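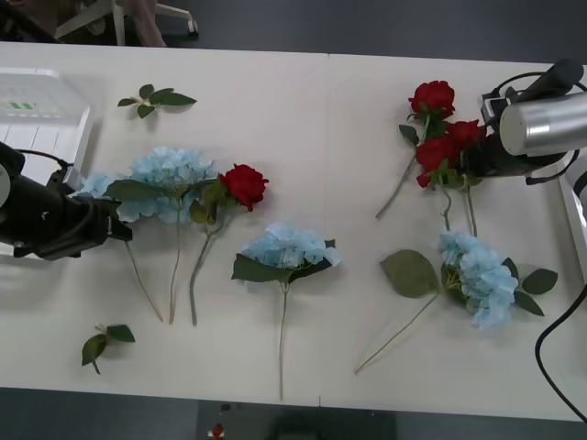
Revisión de plagas antes del otoño: lista comentada

Edificio Naidoo, planta baja, cocina y trastero. Revisó Marthinus Jacobs. Los comentarios son suyos y las quejas, a la dirección de siempre.

1. Burletes de puertas exteriores
Estado: deficiente.
Comentario: por debajo de la puerta del patio pasa la luz, y donde pasa la luz pasa una cucaracha con equipaje. Cambiar el burlete entero. La cinta de embalar que puso alguien en enero no cuenta como burlete.

2. Rejillas de ventilación
Estado: correcto, salvo una.
Comentario: la del trastero tiene la malla suelta por una esquina. Fijarla con tornillos.

3. Desagües y sifones
Estado: correcto.
Comentario: el sumidero del cuarto de limpieza casi no se usa y el sifón se seca. Echar un cubo de agua cada 2 semanas. Ya lo pedí en la revisión anterior, con las mismas palabras.

4. Almacenamiento de alimentos
Estado: deficiente.
Comentario: harina abierta, cerrada con una pinza de tender. He encontrado gorgojos, que parecían muy a gusto. Tirar el paquete, aspirar las baldas (también los agujeros de los soportes) y pasar todo lo seco a botes con tapa de rosca.

5. Trampas adhesivas
Estado: colocadas 3, localizadas 2.
Comentario: la tercera figura en el plano detrás de la nevera. Detrás de la nevera hay pelusa, un tapón y ninguna trampa. Reponer y anotar la fecha en el cartón con rotulador, no a lápiz.

6. Cebos y productos
Estado: aceptable.
Comentario: el armario tiene llave y la llave está puesta - medida de seguridad discutible. El gel Rara sigue en su envase original, con etiqueta legible. Hay además un pulverizador sin etiqueta que, según Apostolos Zacharopoulos, contiene "lo de las hormigas". Retirarlo hoy y llevarlo al punto limpio. No olerlo para averiguar qué es.

7. Perímetro exterior
Estado: deficiente.
Comentario: la hiedra toca la fachada y sirve de escalera a las arañas. Podar y dejar una franja de grava junto al muro. La leña, lejos de la pared y en alto.

8. Humedad
Estado: pendiente.
Comentario: pececillos de plata en el zócalo del baño. Antes de comprar nada, arreglar el extractor, que hace ruido pero no extrae.

9. Presupuesto
Burletes, malla y botes: 320 euros. La empresa Dindeo ofrece un tratamiento integral por 1.529, que no arregla la puerta. Empezar por la puerta.

Próxima visita: cuando estén resueltos los puntos 1, 4 y 6. Dejar las trampas viejas en una bolsa cerrada, sin tirarlas, para revisar las capturas.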